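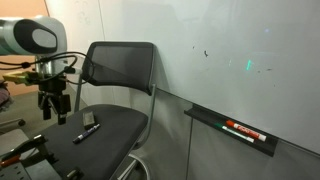

Why does a gripper drop off the bus in some arm poses and work normally in others?

Usually a conductor or crimp in the gripper cable opens up when the wrist pulls on it, and the controller loses communication long enough to raise a timeout. Check the cable at both ends before changing anything in software.

Home Tickets Builds Wiki Parts Log in

Moussa shared workshop – equipment tickets
Ticket 2059: Gripper communication timeout during pick from chair seat
Status: closed
Opened: February 2025
Opened by: Danylo Stelmakh
Assigned to: Ghazal Heydari
Print this ticket E-mail this ticket

Summary

Arm on the perforated table, two-finger gripper, Esero gripper board in the control box, job runner is our own script. The job picks small whiteboard items off the seat of the office chair. Arm motion completes. The gripper stops responding at or near the approach pose and the job aborts with a communication timeout. Power cycling the gripper board clears the fault until the next approach.

Steps to reproduce

1. Power up the arm and the gripper board. Wait for the ready light on the board.
2. Run the open/close test from the home pose. It passes.
3. Load the chair job and run it at normal speed.
4. The arm moves to the approach pose over the seat with the fingers pointing down.
5. The script sends "open". No reply. The job aborts after 2000 ms.

Expected: fingers open, arm descends, fingers close on the item.

Entry 1 – Danylo

The first failure was on the eraser. I assumed a bad pick position and re-taught it, which was a waste of an evening because the arm never gets as far as the pick position. The log shows the abort before the descent.

I raised the timeout from 2000 ms to a much longer value as a test. The fault still occurs, only later. The board does not answer at all while the arm is in that pose, so this is not a slow reply. I have put the timeout back to 2000 ms. Please leave it there.

Swapped the job order so it goes for the marker first. Same result.

Entry 2 – Ghazal

Two questions before I come in:

a) Does the ready light on the board stay on when the fault occurs?
b) If you jog the arm back to home without power cycling, does the gripper come back?

Entry 3 – Danylo

a) The ready light stays on.
b) Sometimes. I jogged back several times. On some of those the board replied again as soon as I was clear of the chair. On the others I had to cycle power. I could not find a pattern.

Entry 4 – Ghazal

If the ready light stays on, the board has supply. If the gripper sometimes recovers on the way home, the link is opening and closing with position. The cases where it doesn't recover are probably the board latching a fault after too many bad frames. Esero boards of this revision do that and need a power cycle to clear it. The newer firmware has a clear command. Ours doesn't have the newer firmware, and I don't want to flash it in the middle of a fault hunt.

Next tests, in this order:

– Gripper test with the arm at home, wrist rotated through its range in small steps.
– Same test at the approach pose.
– Same test at home with someone moving the cable by hand. Drives off, brakes on, gripper powered.

Do not do the third one with the drives enabled.

Entry 5 – Danylo

Results.

Wrist rotation at home: passes in one direction. In the other direction it fails near the end of the range. Repeatable.

Approach pose: fails immediately. If I rotate the wrist back toward its home angle while staying over the seat, it passes. So the chair has nothing to do with it and the height has nothing to do with it. It is the wrist angle.

Cable by hand, drives off: flexing the loop in the middle does nothing. Pulling gently toward the backrest side makes it fail. Pushing slack back toward the gripper makes it pass.

Entry 6 – Ghazal

That points to the gripper end of the cable, inside the last stretch before the plug. Came in and looked at the routing. The bundle goes around the arm and swings out wide toward the chair back. There is plenty of cable in the loop, but the slack is in the wrong place. The tie nearest the gripper had been pulled tight, so when the wrist turns, the short piece between that tie and the plug takes all of the movement. The loop just sits there.

The wide loop is a separate problem. It reaches the chair backrest and could snag on it during a fast retract. I have added that to this ticket so it gets fixed at the same time.

Cut the tight tie, pulled the plug and checked each conductor with the meter while bending the cable by hand. One of the two data lines goes open when bent. The power conductors are fine, which agrees with the ready light.

Entry 7 – Danylo

I put that tie on. It was for the move to the chair setup, and the wiki page says to secure the cable "close to the tool". It should probably say how close and how tight.

Do we have a spare cable, or do we re-terminate?

Entry 8 – Ghazal

Re-terminate. The break is close to the plug and the loop has enough length to spare. A new lead from Urbridge is the fallback if the rest of the cable turns out to be damaged.

Work done:

– Cut the cable back past the bad section. Total removed: 40 mm.
– Stripped and crimped new contacts. Reused the old housing after checking the latch.
– Pull test on each contact by hand. All held.
– Continuity on every conductor, straight and bent both ways. No opens.
– Checked for shorts between neighboring conductors. None.
– Refitted the cable with a loose hook-and-loop wrap near the gripper in place of the tie. The wrap lets the cable slide.

The wrist now has free cable on both sides of its home angle. I have left the big loop as it was until the joint limits in the job are agreed, since shortening it first could bring the same fault back further up the arm.

Entry 9 – Danylo

Ran the open/close test through the full wrist range, both directions. Passes. Ran the chair job at reduced speed, then at normal speed. No timeouts.

One thing from the first reduced-speed run: the fingers closed too high on the marker and it rolled. That is the position I re-taught in Entry 1. Restored the original from the backup and it picks properly again.

Entry 10 – Ghazal

Good. Before this closes I want a longer run. Forty-odd seconds of watching it work proves very little with an intermittent. Leave it cycling with the wrist going to both ends of the travel used in the job, and log every reply from the board, including the good ones.

On the loop: limit the wrist in the job file to what the job uses, then take the slack in with a second wrap higher up the arm. Check the whole path by hand-guiding before running it.

Entry 11 – Danylo

Long run done with someone in the room throughout. No timeouts, no latched faults, no bad frames in the log. Reply times are flat across the wrist range. Before the repair they had been climbing just ahead of each dropout, and I had missed that because the script only printed errors.

Wrist limits are in the job file. Second wrap fitted after that. Hand-guided from home to approach to pick to retract and the cable stays off the backrest the whole way. Long run repeated after the re-route with the same result.

Also checked the clamp at the edge of the table while I was there. Tight.

Resolution

Cause: open data conductor near the gripper plug, from repeated bending at an over-tight cable tie.
Fix: cable shortened and re-terminated, tie replaced with a sliding wrap, loop taken in, wrist limits set in the job.
Software: timeout unchanged at 2000 ms. Original pick position restored. Script now logs all replies with a time stamp.

Follow-up

– Wiki page "Tool cable routing": replace "close to the tool" with a measured distance and a photo. (Ghazal)
– Esero firmware with the fault clear command: separate ticket, to be tried on the bench board first. (Danylo)
– The arm in the Pokwood room has the same tie in the same place. Inspect it before its next job. (Danylo)

Entry 12 – Danylo

Pokwood arm inspected. Tie was tight there too. Cable tests good in all wrist positions, so I only changed the tie for a wrap. Closing this one.

19 comments Share Print E-mail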